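Filed under: Home and Garage > Storage and Sorting > Toys

Thread: Metal bin for sorting donated toys – line it or leave it?

JondurnessJan
January 23, 2022
We sort second-hand toys at Flaltcombe twice a month and have been given a sheet-metal bin, grey, with a narrow section at the back and a big one at the front. Dolls and loose bits go in the front. The divider has brownish marks low down that look like rust to me, and the floor is scratched pale all over. I don't want marks on dolls' clothes. Do people line these, or sand and paint them, or just get plastic?

I have 305 toys on the list for the March sale, so it needs to be something quick.

Yasaman Kazemi
Line it. Old towel, cut to fit, washed after each session. I did a school fair with bare metal trays and two white dresses came out with orange lines that never shifted.

tinlid50
A towel in a bin full of small parts is a nuisance. Everything gets caught in the loops. Wire wool on the marks, wipe down, dry it properly, coat of clear lacquer. One evening's work.

JondurnessJan
How long before the lacquer stops smelling? Some of these go to babies.

tinlid50
Mine took a week in the shed with the door open. Go by the tin.

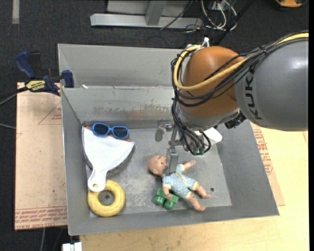 Ladan Taheri
I'd do neither. Put the dolls in last and take them out first. Marks on clothes come from things sitting for days in a damp building. If the bin is only used for a morning and emptied, the worst you'll get is dust. Ours is in a worse state than yours sounds and I have had no complaints.

Yasaman Kazemi
That depends on the building. Ours had a leaking roof.

Ladan Taheri
Fair enough. I still wouldn't varnish anything baby toys go in.

peg_and_line
Is there a hole in the floor of it? Ours has a small round one in a corner and doll's shoes go straight through. Tape over it from underneath. Tape on top peels as soon as you start dragging things about.

JondurnessJan
Yes, there is one. I had wondered where the socks were going.

tinlid50
Leave the hole if you ever rinse the bin out. It drains.

peg_and_line
You can pull the tape off for that.

Najafi651
We went over to plastic crates from Dedska and I wouldn't go back. They're lighter and they stack. The metal one is only used for wooden blocks now.

tinlid50
Plastic splits at the handles after a couple of winters. My metal one is older than I am.

Yasaman Kazemi
On the clothes – if something is already marked, lemon juice and salt, leave it in the sun, rinse well. Try it on an inside seam first, especially anything coloured. Soft-bodied dolls I would only sponge. The stuffing takes for ever to dry.

JondurnessJan
Thanks all. I'm going with a thin cotton sheet for the dolls and no lacquer. Tape under the hole. I'll use the back section for shoes and bottles.

Comments (3)

moss_end: We use an old pillowcase and put the bare dolls in that. Saves cutting anything up.

R. from Flaltcombe: Is the March sale taking jigsaws this time? I have 50 of them.

peg_and_line: Jigsaws only if they've been counted, please. Last year's were a misery.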